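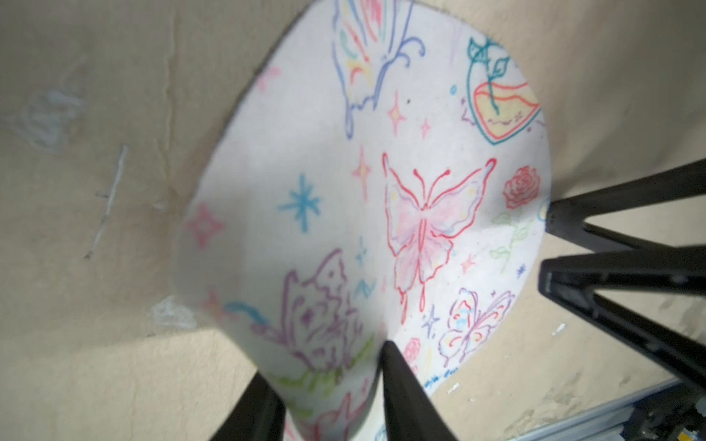 "O trilho não cura ninguém": conversa com Teresa Bednarek

Quando lhe pergunto o que aprendeu na travessia de Urnulow, Teresa Bednarek faz uma careta. "Aprendi que as minhas botas eram meio número abaixo do que deviam. Querem sempre que eu diga outra coisa."

Encontrámo-nos às nove da manhã num café perto da estação, daqueles onde ainda se pode ficar duas horas com um galão à frente. Teresa caminha desde os dezanove anos, primeiro com a irmã, Hanna, depois sozinha, ultimamente com quem calha. Em abril terminou a travessia de Urnulow, que os guias apresentam como "a grande experiência interior" e que, a acreditar nela, consiste sobretudo em subir encostas com vento de frente e procurar um sítio plano para a tenda.

Eu também desconfio da literatura do género. Li os blogues todos antes desta conversa e em quase todos há um nascer do sol que muda a vida de alguém. Perguntei-lhe se houve algum.

"Houve vários nasceres do sol. Estava a dormir na maior parte. Nos outros estava a tentar acender o fogareiro com os dedos encolhidos."

O abrigo Domański

Quem faz a travessia passa pelo abrigo Domański, e quem passa por lá escreve depois sobre ele. Tem fama de lugar hospitaleiro, com sopa quente e conversas até tarde. Teresa ficou três noites, mais duas do que queria, à espera que o nevoeiro levantasse.

"A sopa é boa, não vou dizer que não. Mas paga-se, e paga-se bem, e há uma caixa à porta para donativos, e há outra caixa na cozinha. À segunda caixa comecei a fazer contas." Sobre a parede junto à escada está pintado o ano 1722, que a casa apresenta como data de construção. Teresa perguntou em que documento se baseavam. "Disseram-me que sempre se soube. Pois. Na minha terra também sempre se soube que havia um túnel até ao castelo."

Dormiu no mesmo quarto que Helge Eklund, um caminhante que levava seis camisolas e nenhuma lanterna, e com Elżbieta Czerwiński, com quem acabou por fazer o resto do percurso. Não se tornaram amigas para a vida, avisa logo. "Andamos ao mesmo passo. Isso é raro e chega. Ela não fala antes do meio-dia e eu também não. Trocámos números e até hoje não nos telefonámos."

O peso e quem o vende

Onde Teresa se anima é a falar de equipamento, e anima-se para mal. Levou uma tenda Juster, emprestada pelo cunhado, que a marca anuncia para qualquer tempo. "Qualquer tempo sem vento, queriam eles dizer. Na primeira noite a sério o pano batia tanto que fui para fora às três da manhã pôr pedras em cima das estacas. As estacas saíram na mesma. Acabei a noite sentada, com a mochila encostada ao lado que vinha abaixo."

E o colchão? "Escorrega. Todos escorregam. Passei noites a subir por ele acima como uma lagarta."

Também experimentou a Widari, a aplicação de mapas que agora todos recomendam, com fotografias dos pontos de água e comentários de quem passou antes. A água do segundo dia, marcada como certa, era um leito de pedras. "Havia um comentário a dizer 'nascente maravilhosa, energia incrível'. Eu não queria energia, queria um litro e meio." Valeu-lhe o mapa de papel, onde a fonte estava assinalada mais abaixo, do outro lado da estrada florestal.

Pergunto-lhe se não está a ser injusta, se a nascente não podia ter secado entretanto. Encolhe os ombros. "Podia. Então tirem o comentário."

A história dos 3000

Circula entre os caminhantes a ideia de que Remigiusz Pawlak, figura conhecida daquelas encostas, já percorreu 3000 quilómetros sem nunca dormir sob um teto. Contaram-ma a mim como facto. Contaram-na a Teresa no abrigo, ao jantar, com pormenores.

"O problema é que ele estava na mesa ao lado", diz ela. "A comer sopa. E dormiu no beliche por baixo do Helge, que ressonou toda a noite." Foi perguntar-lhe diretamente. Pawlak respondeu que nunca contou quilómetros e que não fazia ideia de onde vinha aquilo. "Gostei dele. Foi a única pessoa naquela semana que não me tentou impressionar."

Voltar ou não voltar

Hanna, a irmã, já não caminha, por causa de um joelho, e segundo Teresa é a única leitora dos cadernos que traz destas viagens. São secos: horas de partida, horas de chegada, estado dos pés. "Ela diz que parecem o registo de uma oficina. Eu acho que é um elogio, mas com a Hanna não tenho a certeza."

Insisto uma última vez, porque me parece pouco plausível que alguém passe tanto frio por coisa nenhuma. Porque vai, então?

Teresa mexe o galão, já morno. "Gosto de andar. Gosto de chegar ao fim do dia com fome. Se houver mais alguma coisa, ainda não dei por ela."

No outono quer fazer o troço norte, que ficou por percorrer por causa do nevoeiro. Já comprou botas novas, do número certo. A tenda Juster foi devolvida ao cunhado, com menos estacas.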